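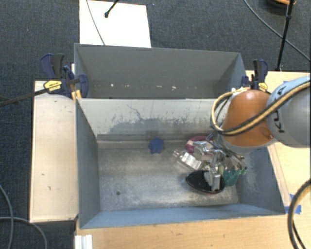 Subject: Re: Duplicate agency copy in the Prurnen flood sample
Date: April 6, 2021
List: news-content-methods

Replying to the list as two other groups have asked the same thing off-list.

> We are coding local and national coverage of the Prurnen flooding
> and have 483 articles after the keyword search. A good share are
> agency reports printed with small changes: a new headline, a
> dropped last paragraph, sometimes a local quote added near the top.
> Our first pass in Otix removed 69 of them as duplicates. One of our
> coders thinks this is wrong, as readers of each paper did see the
> story. Should we keep them, drop them or weight them? We also get
> poor agreement on the "cause" variable and wonder if the two
> problems are linked.

On the first point, it depends on your unit of analysis, and the message does not say what it is. If you want to describe what papers printed, each printed version is a case and all 69 should go back in. If you want to describe how journalists framed the flood, the original report is the case and the reprints add nothing except false precision. Most studies I have read want both and report only one.

What we did for the Ogunleye corpus was to keep every article and add two columns. The first is a family number, shared by all versions of the same agency text. The second is a change code:

0 = no change apart from headline or layout
1 = cut only
2 = new material added, source text otherwise kept
3 = rewritten, with source text still recognisable

Tables of what was printed use all rows. Tables of framing use one row per family, plus every row coded 2 or 3. The code 2 rows matter most for local papers. A single added paragraph from a council engineer can move the blame from rainfall to drain maintenance, and a similarity score will hardly notice it.

Please check the threshold you used in Otix. The setting we inherited compared the first part of the body text only, so two articles with the same opening and different endings were treated as one. Run it again on the full text and read the borderline pairs by hand. It is dull work but it can be split between coders.

On agreement for "cause", I doubt the duplicates explain it. If anything, duplicates push agreement up, as coders remember the text and give it the same code again. Take them out of the reliability sample before you calculate anything. Your figure may then drop further, so be ready for that.

The more likely trouble is the variable itself. The codebook you attached has 8 categories for cause and asks for one answer. Flood stories often give two causes in the same sentence — heavy rain and building on low ground is the usual pair — and the coder has to guess which is the main one. We split ours into separate yes/no items, one for each cause, and added an item for whether the article names any cause at all. Agreement should then be reported item by item. An average across items hides the bad ones.

Two smaller points. Captions should be coded apart from body text. In our material the captions were often written by someone else, and several gave a cause the article never mentioned. Also decide now what to do with live blogs. We treated each timestamped entry as a case, which gave us 123 cases from very few pages, and we later had to report them in a table of their own.

The change code instructions are in the Zirkel folder in the list archive, under coding notes, second version. The first version has an error in the rule for code 1 and should not be used. If you do rerun the sample, please post the number of families to the list, with the threshold.

--
You are receiving this as a subscriber to news-content-methods.
Replies go to the whole list by default.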